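Imprimer cette page | Envoyer par e-mail

Projet de fin d'année - Atelier robotique, groupe Jestena
Rapport rédigé par Tarek Samir
Remis le mercredi 21 juin 2023

Mettre la table sans bras robotisé, ou presque

1. Le sujet, et ce qu'il en reste

En octobre, le sujet tenait en une ligne : « apprendre à un bras robotisé à débarrasser une table ». Notre groupe l'a choisi parce qu'il avait l'air facile. Le bras de la salle Pillai est partagé entre tous les groupes du semestre, et le planning de réservation ressemble à celui d'un court de tennis en été. Nous avons donc travaillé surtout avec des pinces tenues à la main, chacune munie d'une caméra, en enregistrant nos propres gestes pour que le bras les rejoue ensuite. Le projet a changé d'intitulé deux fois. La version finale, validée par l'encadrement, parle de « manipulation d'objets de table par démonstration ». Débarrasser est devenu déplacer.

Le groupe s'appelle Jestena pour des raisons qui remontent à un tirage au sort et que personne ne défend plus.

2. Montage

La pince est un modèle à deux doigts, avec une tringlerie noire et des patins bleus sur les faces internes. On la ferme avec une gâchette. La première gâchette, imprimée un vendredi soir avec un remplissage trop faible, a cassé pendant les essais. La deuxième aussi. La troisième est toujours en service et nous n'en dirons pas de mal.

Les patins ont demandé plus de soin que prévu. Trop durs, ils laissent filer tout ce qui est lisse. Trop souples, ils se plient et l'objet part de travers. Nous avons fini par coller une mousse plus dense, après dégraissage du support (étape que nous avions jugée inutile la première fois, et que nous recommandons désormais avec la ferveur des convertis).

L'optique grand-angle donne une vue ronde, très déformée sur les bords. Nous l'avons étalonnée sur damier avec le script fourni en cours. Les premiers résultats étaient absurdes : une erreur d'unité, des centimètres saisis là où le script attendait des millimètres. Pendant une semaine, notre table a mesuré la taille d'une boîte d'allumettes.

3. Protocole

Le geste de base est le suivant : approcher, saisir par le bord, soulever, poser, relâcher. Pour la vaisselle plate, la consigne était de présenter un doigt à l'intérieur du rebord et l'autre à l'extérieur. Pour les récipients ronds et plus hauts, une prise par les côtés, pinces bien ouvertes à l'arrivée.

Nous avons retenu 40 positions de départ, tirées au hasard par un petit programme et reportées sur un plan de table. Chaque membre du groupe devait passer par toutes les positions. La règle la plus importante était aussi la plus ennuyeuse : ne jamais corriger un geste raté en cours de route. On pose la pince, on jette la prise et on recommence. Un modèle entraîné sur nos hésitations hésite très bien.

Le jeu de données final compte 1 819 démonstrations après tri. Le tri a été fait à la main, par nous, et nous a appris à nous méfier de nos propres poignets. Mes gestes se reconnaissent à l'approche en virgule, venue d'une mauvaise habitude que le robot a fidèlement reproduite.

4. Essais sur le bras

Nous avons obtenu quatre séances sur le bras, dont une perdue à chercher pourquoi il refusait de démarrer. L'arrêt d'urgence était enclenché. Nous avons consigné l'incident dans le cahier de la salle, où il figure sous le même intitulé que ceux des groupes précédents.

Les trois séances restantes ont donné des résultats inégaux. Sur le récipient rond, la saisie se passe bien dès que l'approche est centrée. Sur la coupelle, le bras descend souvent trop loin et appuie sur le rebord avant de fermer. Nous pensons que la profondeur est mal estimée sur les surfaces claires et peu texturées, mais nous n'avons pas eu assez de temps sur la machine pour le vérifier proprement. Le changement de nappe, en revanche, a nettement dégradé les résultats. Le modèle s'était visiblement attaché à la première.

Nous ne donnons pas de taux de réussite global. Le groupe voisin, Zevevstead, en affiche un très flatteur dans son rapport - sur un seul objet, toujours posé au même endroit. Chacun sa conception du débarrassage.

5. Difficultés

- Le câble. Il passe dans le champ, s'accroche au coin de la table et raccourcit toujours du côté où l'on veut aller. Une gaine souple a un peu arrangé les choses.
- La lumière de fin de journée, qui entre par la gauche et blanchit l'image. Nous avons fini par baisser le store, solution trouvée en mai.
- La synchronisation entre la caméra et l'ouverture de la pince. Le décalage était constant, donc corrigeable, à condition de l'avoir remarqué.
- Le nommage des fichiers. Nous avons possédé un dossier « final », un dossier « final_bon » et un dossier « ne_pas_toucher », que quelqu'un a touché.

6. Ce que nous ferions autrement

Commencer par le bras, même mal, même une demi-heure. Nous avons passé presque tout l'hiver à perfectionner des gestes humains sans savoir lesquels étaient à la portée de la machine. Il faudrait aussi varier les fonds dès le début et garder une nappe de côté pour l'évaluation.

Le matériel et les scripts seront laissés au groupe suivant, dans la caisse marquée Gretetside, sous l'étagère du fond. La troisième gâchette est dedans. Merci de la ménager.

Annexe
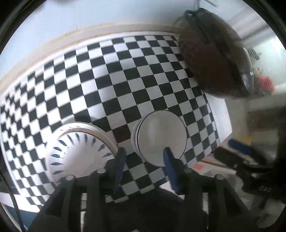
Fig. 1 - Pince ouverte entre la coupelle à motifs bleu-vert et le récipient rond, sur fond à damier.

Contact | © 2023 Groupe Jestena | Haut de page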